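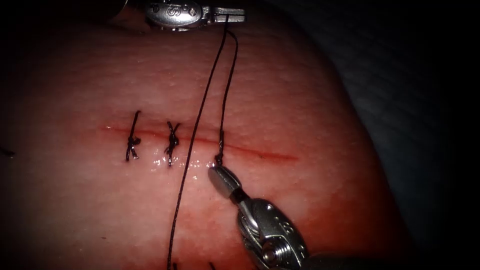
How to Run a Suturing Demonstration at an Open Day

Print this page | E-mail this page

This guide is for whoever inherits the robot table at the next open day. I had it for the last one, in October, and was told it would mostly involve standing beside the thing and looking calm. What follows is the method we ended up with, including the parts we got to by doing them badly first.

You will need: the two-arm bench, a tissue pad, black thread, the large monitor, one operator, one talker, a roll of floor tape, and a colleague who can fetch coffee without being asked twice.

1. Book the operator before you book the room

The Skender rooms can be had at a week's notice. Tiziana Messina cannot. She did all our stitching last time and has the gift of working while a stranger breathes on her shoulder, but she won't do more than two sessions before lunch, and she's right. If you can't get her, get someone who has tied on this bench in the past month. A person who was very good at it two years ago is a person who will spend your open day apologizing.

The talker is a separate job. Don't let the operator do both. We tried it in rehearsal and got a lovely explanation of tissue handling and no knots whatsoever.

2. Set up the bench

Put the pad in the holder with the incision running left to right as seen on the monitor. Visitors read a cut the way they read a sentence, and if it runs up and down they tilt their heads and bump into each other.

Kill the overhead lights on the bench side. The work should be bright in the middle and dark everywhere else, which flatters the pad and hides the state of our cable management. Keep the drape behind the pad a dull grey. The year we used the blue one, everybody asked about the blue one.

Use black thread. There is a perfectly good violet in the drawer, and on the big screen it vanishes against the pad like a budget surplus.

Check that the camera mount is locked. Then check it again after someone from Bunting has leaned on the table, because someone from Bunting will lean on the table.

3. Tie two before the doors open

Never start a group on bare tissue. Have the operator place and trim two interrupted sutures at the left end of the cut, and begin the session with the third. The audience can see where the job is headed, and if the third goes sideways there are two respectable knots on display to point at while it gets sorted out.

Don't fuss over making the pair match. Ours had one knot bunched just below the cut and the other sitting right over it with its ends a bit frayed, and the only complaint came from a retired sailmaker, who was delighted to have something to say.

4. The third stitch

With the group in place, the talker goes through it in this order while the operator works.

First, the bite. Wait until the thread is through both sides of the incision before saying anything about it. People would sooner watch than listen at this point, and they're the ones who paid for parking.

Second, the hold. The upper instrument keeps the thread in its jaws, above the pad, with one strand coming down to the stitch and the other sweeping away to the left. Leave it there for a slow count of ten. It's the best view of the whole demonstration: the two finished sutures on one side, the untied stitch beside them, and the lower grasper reaching up with its tips on the tissue just under the stitch. Ask the group which strand they'd take next. Let them argue.

Third, the throws. Have the operator go at half speed for the first and normal speed for the rest. If you run slow all the way through, the back row starts checking the bus times.

Fourth, the trim. Leave short tails. Sweep the clippings off the pad if you remember, though any you miss will turn up magnified on the monitor, where a child will ask if they are eyelashes.

5. Manage the floor

Tape a line well back from the bench and put the monitor on the far side of it, so that looking at the screen and staying behind the tape are the same activity. We had 54 visitors through over the afternoon, in groups, and the first group had no tape. I learned a good deal about elbows.

Each group gets about 19 minutes. That covers one stitch, questions, and the shuffle in and out. The Losance people at the next table ran theirs to half an hour and had a lineup down the hall by two o'clock, which they described to management as strong interest.

6. Questions you will get

Is it doing that by itself? On our bench, no. The operator is driving both arms, so point at her, and ask her to wave with a free foot.

Is the tissue real? Say what it is, whatever you're using that day, and say it in the introduction. Don't let a faint reddish patch on the pad do the explaining for you. We lost a grandfather to the chairs that way, though he came back for the second stitch.

Could I have a go? Only on the Nendby trainer, which lives at the other end of the room and has been dropped by experts.

What does it cost? Direct them to the brochure. The brochure doesn't say either, but it's a nicer walk than it sounds.

7. Packing up

Park the arms before you pull the pad. Wipe down the instrument wrists and get right into the joints, where thread ends like to hide. Bag the pad and label it. I didn't label mine, and it spent a weekend in the staff fridge beside somebody's lasagna. There is now a sign on the fridge, and a second fridge.

Return the floor tape to the front office. They do count it.

Print this page | E-mail this page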